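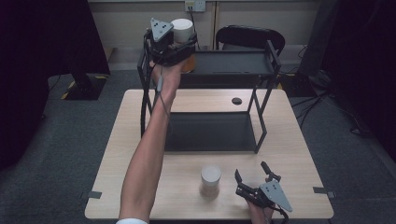 Girkdale Shelf Tasks: README

Thank you for taking an interest in this collection. It began as a folder on one shared drive at Dendbridge and has grown into something other teams ask us for, so I have tried to write down what a newcomer would want to know, along with a few things I wish I had known myself. Please forgive the length. I am told I write READMEs the way my grandmother wrote postcards, up the margins and around the stamp.

What the collection is for

Dendbridge runs the canteen and drinks service for the Givodley office buildings. A good part of a shift there goes to moving cups: out of crates, onto racks, off racks, back to the wash. It is light work, but it is constant, and it is hard on wrists and shoulders. The plan is for a two-armed machine to take over the rack work in the back kitchen, and Girkdale is the set of demonstrations it learns from. Everything in it was performed by people using hand-held grippers, one in each hand, with cups and a small two-tier rack on a table.

What is in it

The current release has 600 episodes, of which 274 are two-handed tasks. The rest use one hand for the cup while the other waits or steadies. Each episode is one short job, such as putting a cup on the upper shelf, bringing it down again, or moving it from one shelf to the other. Failed tries are kept and marked as failed. We went back and forth on that, and in the end the people training the model asked for them so often that we stopped deleting them.

Folder layout

episodes/ holds the recordings, one folder per episode
labels/ holds the task name, outcome and hand used
notes/ holds free-text remarks from the person demonstrating
splits/ holds the train and test lists

Do read the notes folder! It is easily the part I am fondest of. The canteen staff were asked to write whatever came to mind after an episode, and they did. There are remarks about which way a cup wants to tip, about reaching over a full shelf to get to the back of it, and about how you slow down before you let go. A fair number of the labels exist only because somebody wrote a note that made us see we had lumped two different motions together.

Who did the demonstrating

All of it was done by people who handle cups for a living, on paid time, during their normal hours. Mirela Honorato, who led the early shift when we began, set the terms: no one was to be scheduled for more than 100 minutes of demonstrating in a day, and it would never come out of a break. Those terms are still in force and I would ask anyone extending the collection to keep them. Names are not stored with the episodes, only a code, and staff can ask for their own recordings to be taken out.

What it changes at work

This is the section people email me about, so let me be plain. The machine is meant for the back kitchen racks. Counter service stays with people. The early shift will lose the rack rounds and gain the ordering and the stock check, which used to be done by the office upstairs, and the pay grade has been raised to match. Some staff are glad of it. Others liked the rack rounds as a quiet hour with the radio on, and have told us so, and I don't think a dataset can settle that for them. Two of the former demonstrators now review new episodes for half of each shift, and they are far stricter than I ever was.

Known gaps

Stacked cups are barely covered. There is nothing with liquid in it. Nearly all the demonstrators are right-handed, so left-hand grasps are thin. The test split was redrawn in version 2, and results from before that should not be compared with newer ones. A second round of recording is planned at the Araújo site in April, with taller racks.

Use and contact

You are welcome to use Girkdale for research and teaching. For anything commercial, please write first. Corrections to labels are very welcome: send the episode folder name and what you think it should say, and one of the reviewers will look at it and write back to you.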